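Automated Table Clearing in a Staff Canteen: Effects on Task Allocation
Duarte Mota
Final report, Work and Technology project course

1. Background

Treteck operates the staff canteen at the Trasgate site. The canteen serves lunch to 528 employees. Returned trays are sorted at a clearing station before the dishes go to the washer. Sorting consists of three operations: trash is placed in one container, leftover food in another, and cups, bowls and plates in a dish rack. The station was fully manual until December, when a two-arm cell supplied by Cheon was put into use on one of the two return lines.
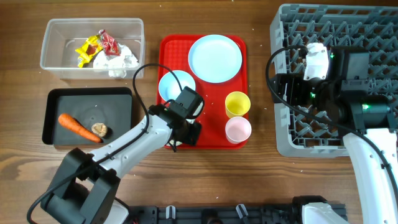
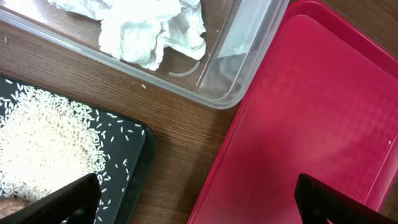 2. Scope and method

The report covers the clearing station only. Cooking, serving and dishwashing were not studied. Four employees work at the station in rotation, and all of them were interviewed twice, once before the cell was put into use and once after. The shift supervisor was interviewed once. I also observed the station during lunch and kept a written log of every interruption, defined as any moment when an employee had to reach into the cell or stop it.

The log was limited to 2000 trays handled by the cell. Trays sent to the manual line were not logged. The arms were not tested for speed, as the supplier did not permit changes to the settings.

3. Results

3.1 Interruptions

The log contains 94 interruptions in 2000 trays, or 4.7 percent. Most of them fell into two groups. The first was loose food such as rice and crumbs, which the grippers cannot collect grain by grain and which an employee wiped up. The second was soft trash, mainly napkins, that stuck to a plate or was dropped short of the container. Rigid items caused few stops. Cups were the most reliable category, provided they were standing upright.

3.2 Change in tasks

Before the cell was introduced, each employee sorted trays for the full lunch period. With the cell running, one person per shift is assigned to watch it, wipe the surface and empty the containers. The others work on the manual line or are moved to the washer. No positions were cut during the study period.

The employees described the watching role in different ways. Two preferred it - less bending, less contact with food waste. One found it more tiring than sorting, as the stops come at irregular intervals and the person cannot leave the station between them. The fourth had no preference but objected to the way the role was assigned, which at the time of the second interview was decided by the supervisor at the start of each shift.

3.3 Training

Training lasted one afternoon and covered stopping, restarting and cleaning. It did not cover what to do when the same fault returns several times in a row. In practice the employees worked out their own rule: after the third stop on the same kind of item, that item is taken off the tray by hand before it enters the cell. The rule is not written down anywhere. Scheduling is handled in Eltance, the shift planning tool used at the site, and the watching role does not yet exist there as a separate task.

4. Discussion

The cell removes repeated handling of dishes but leaves the wet and loose waste to people. The remaining manual work is therefore shorter in total and harder to plan. The hand removal rule also lowers the number of interruptions in the log, so the 4.7 percent figure should be read as a result for the cell and the employees together.

5. Recommendations

Enter the watching role in Eltance and rotate it within the shift. Write down the hand removal rule and add it to the training. Place a brush and a scraper at the cell - both are currently stored by the washer.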